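Fixing a shelf unit to a plasterboard wall

Find the studs first and mark their centres in pencil. Set the brackets 300 mm apart where the studs allow. 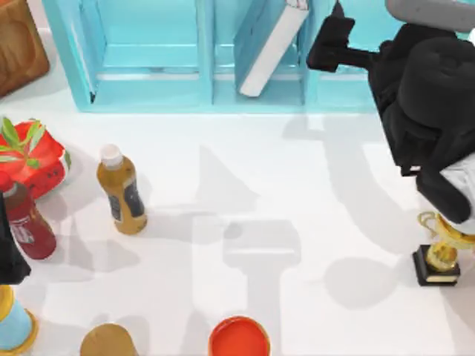
What if there is no stud where the bracket falls?
Use a hollow-wall anchor rated for the load, and keep heavy items on the lowest shelf.

Step 1. Drill pilot holes – 3 mm is enough for most wood screws – and check the first bracket with a level.
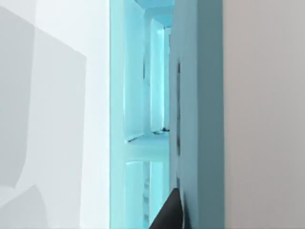 Light blue shelving unit, seen nearly edge-on.

Step 2. Drive the screws by hand for the last few turns.
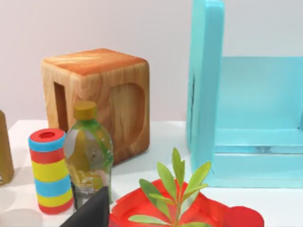 Step 3. Load the shelves from the bottom up and retighten the screws after a week.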